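Saturday, November 29, 2025

Back at the Pirnmont dining room today, and I do love a quiet weekend in the shop with the drawings spread out! The Cunell pendant is going over the table on the 70 inch drop, which felt long on paper but suits that tall ceiling. I tried the warmer bulbs again (the Abugri ones, from June) and they're lovely on the walnut, so I'm keeping them.

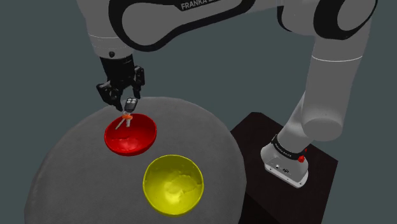 The dimmer still buzzes at the low end, so I'll swap it Monday and try all 6 settings again. Rug sample from Pulden goes back too, it's too blue.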